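# In Defense of the Medicine Shelf

My grandmother kept her medicines on a shelf in the kitchen, right out where God and the mailman could see them. She had a narrow board on four little legs that stood beside the bread box, and on it went her pills, her drops, the cough syrup in winter, and a jar of peppermints which she considered to be medicine as well. I thought it was terribly untidy when I was young. I have spent the last couple of years coming around to the idea that she was right, and I would like to make the case for her, if you'll put up with me for a few minutes.

Most of us, I think, grew up with a cabinet instead. You know the one. It hangs over the bathroom sink with a mirror on the door, and it is exactly deep enough for things to stand two rows back and be forgotten. When we bought our house in Kestdale the cabinet was already there, and we filled it up in a month. I couldn't tell you with what. Last October I had a bad cold and went looking for something to help me sleep, and I knocked a bottle of eye drops into the sink, and then a thermometer, and then I found a tube of ointment that had expired before we moved in -- which means that at some point I had wrapped it in newspaper and carried it 400 miles to its new home.

That was the evening I started thinking about the shelf again.

My first argument for it is a simple one. Medicine you can see is medicine you remember to take. I have one pill I'm supposed to take at breakfast, and for years it lived in the bathroom, upstairs, while breakfast lived downstairs. I'd be on my second cup of coffee before it crossed my mind, and by then I was comfortable, and I'd tell myself I would get it on the way up. Well, you can guess how often I got it on the way up. Now it stands where I reach for the coffee cups, and I'd have to be very determined to miss it.

The bathroom is also a steamy little room, and my pharmacist at Pai has been telling me so for as long as I've been going there. Cool and dry is what it says on most of the labels, if you hold them under a good lamp. A kitchen can be just as bad if you pick the spot over the stove, so don't do that. Mine is on the far side from the stove, against an inside wall, where the sun doesn't get to it.

Now, I did look into buying something. There is a whole world of organizers out there and I wandered in it for a good long while. Larketti makes a very handsome wall unit with 30 compartments and a soft-closing door, and I stood in front of it at the store for some time, trying to imagine the family that needed it. Skovska has a turntable that I nearly brought home. But a turntable is only a cabinet that spins, to my mind, and whatever you want is always on its way around the back. What I wanted was a plain raised board, one bottle deep if possible and three at the very most, with some room left between things so that a hand could get in.
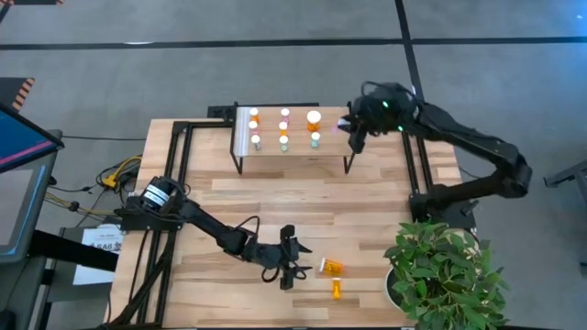

Room to get a hand in is the part people skip, and I'd argue it matters more than the shelf itself. We pack our medicines as if we were paying rent by the inch. A small bottle is a tippy thing, and when there are twelve of them shoulder to shoulder you can't lift one without upsetting its neighbor. Set out eight little white-capped bottles in loose columns on a raised wooden top, though, and you can look them over without picking up a single one. It helps if the bodies aren't all the same color, too. A column that goes orange, then pinkish, then gray can be told apart by somebody who has left her glasses in the other room, though I'd still want her to go and get them before she opened anything. Two orange pill bottles down on the tabletop, one on its side and one pointing another way, are a different matter, and those I'd want to turn over and read one at a time before I put them anywhere.

I can hear the objections, and some of them are good ones. The best of them is children. If there are small children in your house, or coming to visit your house, then none of this is for you, and everything should be up high and locked, peppermints included. When the grandchildren come to us the whole shelf goes into a lockbox in the hall closet before their car is in the driveway. It takes a couple of minutes and I have never minded it.

Then there is privacy. A friend told me she would rather not have the neighbors reading her prescriptions while they wait for the kettle, and I do see that. My grandmother turned her labels to the wall when company came, and I have taken up the habit. Anyone who turns them back around to look deserves to learn about my cholesterol.

And there is my husband's objection, that it looks like a sickroom. I've thought about that one the longest. I suppose I'd say that we leave out the vitamins, and the hand cream, and the little dish of dog treats, and all of those are there to look after somebody in the house. I can't see why the blood pressure pills should have to hide upstairs. He has moved his allergy tablets down next to mine, at any rate, over on the left end where he can find them, and he has asked me to please stop putting the peppermints in front.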